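So I lost most of a month to a hose, and I need to tell somebody about it, and you people are the ones who keep coming back to read this thing!

Quick catch-up for anyone new. I work in a small lab in Prudelthorpe where we do bin picking, which is teaching a robot arm to reach into a bin full of random junk and come out holding one piece of it. My job is the grasping side. I write the code that decides where the gripper goes, and then I stand there with my hand near the stop button and watch it do something else.

Back in March the arm started stopping on its own. It would go down into the bin, get close to a wall, and just quit, with a collision message on the pendant. Fine, I thought, it's touching the wall. Except it wasn't, or not that I could see. I'd crouch down next to the table (fence open, drives off, don't write in) and there'd be a nice clear gap between the fingers and the metal.

I did what I always do, and blamed my own code. I went through the planner line by line. I measured the bin again. I had the walls in the model 4 mm too far apart, so I fixed that and felt very smart for one whole afternoon, and then it stopped again at ten to five with everybody watching.

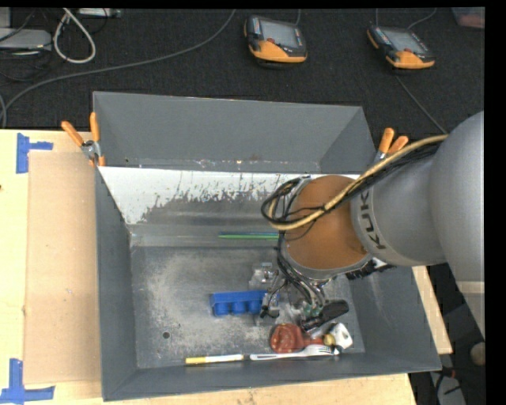
Nisha Kandpal was the one who got us unstuck. She doesn't even work on the arm, she does our data stuff, and she asked if the stops were all in the same place. I said no, they're all over. She said okay, but is the wrist always turned the same way? And I had no idea. I had logged where the gripper was on all 2,580 picks and never once plotted which way it was facing. Ugh.

She made the plot before lunch. Nearly every stop was with the wrist turned way over to one side – the same side, every time. And when we jogged it there by hand, slow as anything, you could watch the hose pull tight over the wrist and sort of lean on it. The arm felt that pull and decided it had hit something. Good for the arm, really! It was doing what it's supposed to do.

Now the part I'm less proud of. Somewhere in the second week I had gotten sick of the stops and turned the collision sensitivity down. I didn't tell anyone and I didn't write it down. It did help, in that it stopped less, and what it was doing instead was dragging on its own hose harder before it complained. When we took the hose off there was a worn spot in it 8 cm long. That's an air line. If it had let go with somebody leaning in to move a part, that's a bad day, and it would have been my bad day.

So I told our lead, Dahlgren-the-building style, meaning in the hallway where everyone can hear. (Long story. The Dahlgren building has no doors on the meeting rooms.) She was nicer about it than I would have been. The sensitivity is back where it was, and changing it now takes two people and a line in the log.

The fix itself was boring. New hose, more slack at the wrist, and a limit in the planner so it won't turn that far unless it unwinds first. Cycle time got a bit worse. Some picks along the side wall it just can't reach the way it used to, and I'm still grumpy about those. I've been playing with approaching them from the opposite direction, which works great until it doesn't and the thing drops a fork.

If you run one of these and you're getting stops that make no sense, plot your wrist angle before you touch anything else. And go look at your hoses while you're at it.

Next post will be the Himow trip, I promise. I have 4 pages of notes and a sunburn.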